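Eine Vorführung am Sortiertisch vorbereiten und begleiten

Anleitung für die Standbetreuung am Tag der offenen Tür, Standort Fodham
Stand: Sonntag, 30. April 2023

Die folgenden Hinweise richten sich an alle Mitarbeitenden, die Besuchergruppen durch das Robotiklabor Nustia führen. Eine Vorführung dauert 11 Minuten, eine Gruppe umfasst höchstens 13 Personen.

Vor dem Einlass

Legen Sie die Spielzeuge in den grauen Behälter und stellen Sie die Schalen in Reichweite der Arme auf. Prüfen Sie anschließend den Not-Halt und melden Sie den Platz in der Ablaufsteuerung Gilto an. Die Freigabe erlischt nach 60 Minuten und ist dann neu zu erteilen.

Der Arbeitsplatz mit Schalen und grauem Behälter:
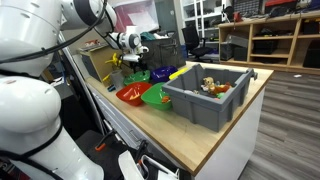
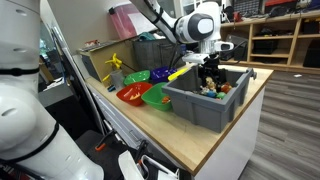
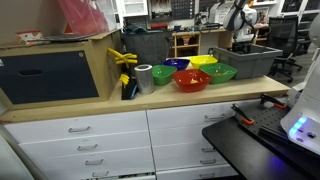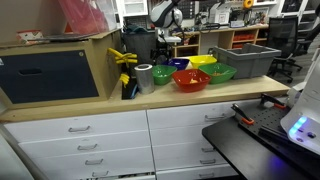
Während der Vorführung

Beginnen Sie mit der Aufgabe und gehen Sie erst danach auf die Technik ein. Erläutern Sie der Gruppe, dass ein Gegenstand aus dem Behälter gegriffen und in einer Schale abgelegt werden soll. Besonders anschaulich ist der Moment, in dem der schwarze Greifer in den grauen Behälter mit den bunten Spielzeugen abgesenkt ist, wie auf dem zweiten Bild — weisen Sie an dieser Stelle auf die dicht beieinanderliegenden Teile hin und lassen Sie die Gäste schätzen, welches zuerst gegriffen wird. Schlägt ein Griff fehl, so warten Sie den nächsten Versuch ab. Nach 3 Fehlgriffen halten Sie den Ablauf an und ordnen den Inhalt des Behälters neu.

Greifen Sie nur bei angehaltenem Ablauf in den Arbeitsbereich. Dies gilt auch dann, wenn sich die Arme gerade nicht bewegen.

Fragen der Gäste

Fragen zur Steuerung beantworten Sie bitte anhand des Merkblatts Layug, das am Empfang ausliegt. Zu laufenden Projekten mit Partnern werden keine Auskünfte erteilt. Kinder dürfen die Farbe der Zielschale auswählen — die Eingabe am Rechner nimmt stets die Standbetreuung vor.

Nach der Vorführung

Fahren Sie beide Arme in die Ruhestellung und leeren Sie die Schalen in den Behälter. Fehlende oder beschädigte Teile sind im Standbuch einzutragen. Ersatz ist am Empfang erhältlich.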